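About Vinisby

Vinisby takes in used desktop computers, strips them down, and sends the working parts back out. We sell to repair shops, schools, and people who keep older machines running at home. Parts that can't be used again go to a metals recycler by the pallet.

The company was started by Gopinath Achari in the back half of a tile warehouse on Onuoha Street. He had been fixing office computers for a living and kept running into the same problem: a customer needed one part for a seven-year-old tower, and the only way to get it was to buy another seven-year-old tower. He started buying them in lots and shelving what he didn't need. The shelves took over the front half too, and we moved to the present building in Stundstead.

What comes in

Most of our stock is office desktops from leasing returns, school districts, and businesses that are closing or moving. We take full towers and small form factor cases, complete or not. We don't take monitors, printers, or anything with a cracked battery. Last year we processed 2,089 machines, nearly all of them from within a day's drive.

Each computer gets a ticket at the dock with the lot number and the name of the sender. The ticket stays with the case until it is empty, and every part that comes out gets the same number on its own label. If a shop calls us about a part, we can look up which lot it came from.

How a tower is taken apart

Cases are worked lying on their side with the cover off. Memory and processor come out early and go into antistatic trays. Drives, power supply, and fans follow, then the board. Side rails stay with the drives where we have them, because buyers with the same case will want them and they are hard to find separately.

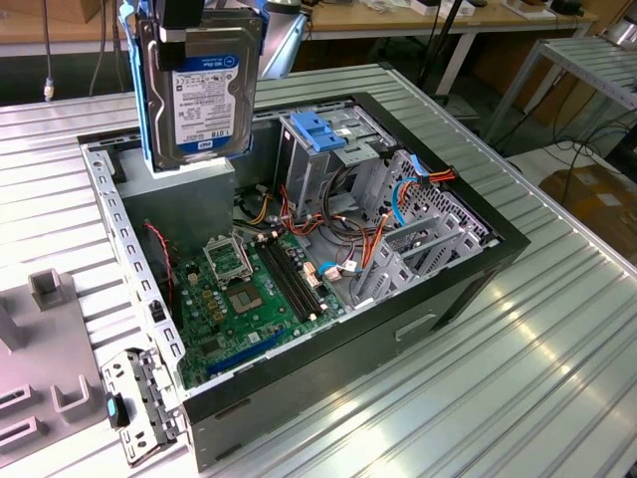
A 1.0TB WD Blue drive with its blue side rails, over an open tower. The processor socket and memory slots are empty.

Hard drives are handled apart from everything else. They are logged by serial number and locked in the drive room until they are erased. A drive that passes the erase and a full surface test is sold with a printed report. One that fails either step is shredded, and the sender gets a certificate if they asked for one.

Boards are checked for bent socket pins and swollen capacitors before they are powered up. Power supplies are run under load. Fans are cleaned and listened to, which is still the quickest way to find a bad bearing.

Our inventory runs on Asteo, a parts database Gopinath wrote in the first year and has been rewriting since. It is searchable from the Parts page. Stock is updated at the end of each working day, so something sold in the morning may still show as available in the afternoon.

Buying from us

Parts are graded A or B. Grade A is clean and fully tested. Grade B is fully tested with marks, a missing screw, or a worn label. Both carry a 53-day return period. There is no minimum order. Shops with an account can order by phone and pay monthly.

The counter in Stundstead is open on Tuesday from 2 to 5 for pickups and for small drop-offs of up to five computers. Larger lots need to be booked through the Contact page. Please remove any discs and USB sticks before you bring a machine in, and tell us at the counter if you need drive certificates.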